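Category: User Guides > Task Setup > Two-Arm Workstations

Section 6. Assessing Household and Shop-Floor Tasks

6.1 Purpose

This section explains how a site should decide whether a chore is suitable for the Odance two-arm workstation. It applies to sites that have completed installation under Section 4 and hold a current Clalex safety record.

The workstation can repeat a well-prepared task many times. It cannot yet be relied on to enter an unfamiliar kitchen, laundry room, or packing area and do what a person would do there. Site managers should plan on this basis and should not reduce staffing before an assessment is finished.

6.2 Before You Begin

1. Choose one chore. Write it down as a single sentence, with a clear start and a clear finish.
2. List every item the arms will touch. Note which items are soft, thin, fragile, or sharp.
3. Confirm that a trained operator will be present for the whole assessment.
4. Open a new task file in Pranside and enter the chore sentence in the Task field.

Note: Chores such as "tidy the table" are too broad. Divide them into smaller tasks and open a separate file for each.

6.3 Running the Assessment

1. Clear the work surface of anything that is not on the item list.
2. Place each item in its starting position and save the layout in Pranside.
3. Run the task 17 times without changing the layout. Record each run as Complete, Assisted, or Stopped.
4. Move the items by hand to new positions within reach of both arms. Repeat step 3.
5. Replace at least one item with another of the same kind but a different size. Repeat step 3.
6. Close the file and send it to the site manager for review.

A run is Complete only if no person touched an item or a control between start and finish. A run that ends well after a small correction by the operator is Assisted - it must not be entered as Complete.

CAUTION: Keep hands and faces outside the marked area whenever an arm is powered. Use the stop control before reaching in, even when both arms are still.

6.4 Cutting Tools and Soft Items

Tasks that combine a cutting tool with a soft or pressurized item need closer supervision than other tasks. The grip on the tool and the position of the item must both be checked before each run.

1. Stop both arms.
2. Check that the tool is held firmly and that its handles are free to move as the task requires.
3. Check that the soft item has not rolled or shifted from its saved position.
4. Put on eye protection and return to the operator position.
5. Release the stop control and start the run. 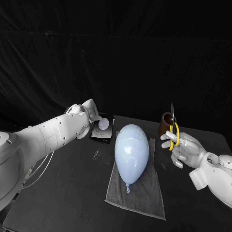 Can the workstation take over a chore from a member of staff today?
Only where the chore is narrow, the items are known in advance, and an operator remains close enough to stop the arms.

6.5 Reading the Results

The Solís pilot site logged 2,607 runs across its household and packing tasks. Results were strongest where items stayed in fixed positions and weakest with folded cloth and thin film. Sites should expect a similar pattern - good results on one layout do not carry over to another.

Repeat the assessment after any software update, and after every 1,000 runs of an approved task.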